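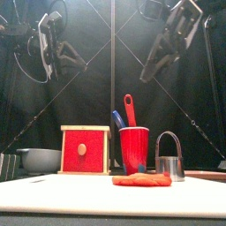
By Fulvio Ferraro
Updated 11/21/23
Filed under: Sorting and storage

How to clear a mixed table of household items and toys

Mixed tables are slow to clear when each item is picked up, considered and put back down. The method set out below separates the deciding from the carrying. It suits any flat surface holding small household things and toys together, and it needs no special storage.

What you need

A table you can reach from at least one long side
Three open containers of different sizes
One tray with a raised edge
A damp cloth and a dry cloth
Masking tape and a pen

A white top is easier to work on than a patterned one. Small dark parts show up against it, and so do crumbs and pen marks. If your table has a busy surface, cover it with a plain sheet and tape the corners down.

Step 1. Set out a single row

Move everything into one line parallel to the front edge. Leave a hand's width between items where the table allows it. Do not stack. Tall things go towards the back of the line and flat things towards the front, so that both can be seen from a seated position.

If the row runs out of table, stop there and leave the remainder in its box. Two short sessions are quicker than one crowded one.

Step 2. Label the containers

Tape a label to each container before anything goes in. The labels used in this guide are:

Kitchen and cleaning
Toys
Other rooms

The tray is for anything undecided. Keep it on your weaker side. Items placed on the tray are not discussed or examined until step 5.

Step 3. Work from one end

Start at the left or the right and keep to that direction. Pick up one item, name its container, place it. Allow no more than 30 seconds for each. An item that takes longer goes on the tray.

Toys that resemble household things cause most of the errors - play food, small cups, miniature tools. Check the underside and the weight before placing them. A toy cup that ends up in a kitchen cupboard will usually stay there until the next full sort.

Step 4. Wipe as you go

Each time a third of the row has gone, wipe that section with the damp cloth and then the dry one. Wipe hard toys at the same stage. Fabric toys are kept apart and dealt with according to their care labels.

Step 5. Clear the tray

Go through the tray once. Each item must leave it for a container, the bin or a bag for giving away. If the tray holds more than 9 items, the labels are too narrow. Add a fourth container and repeat.

Step 6. Carry out

Take one container at a time to its room and empty it completely. Do not leave a part-filled container on the floor for later. Elisa Barbieri, who checked the first version of this page in February, prefers to carry the heaviest container first, and the order given here now follows hers.

Common faults

Row too close to the front edge: round items roll off. Move the line back by a hand's width.

Containers too deep: small parts sink and are missed when emptying. Use a shallow box for toys.

Sets split between containers: hold the pieces together with a paper band before placing them.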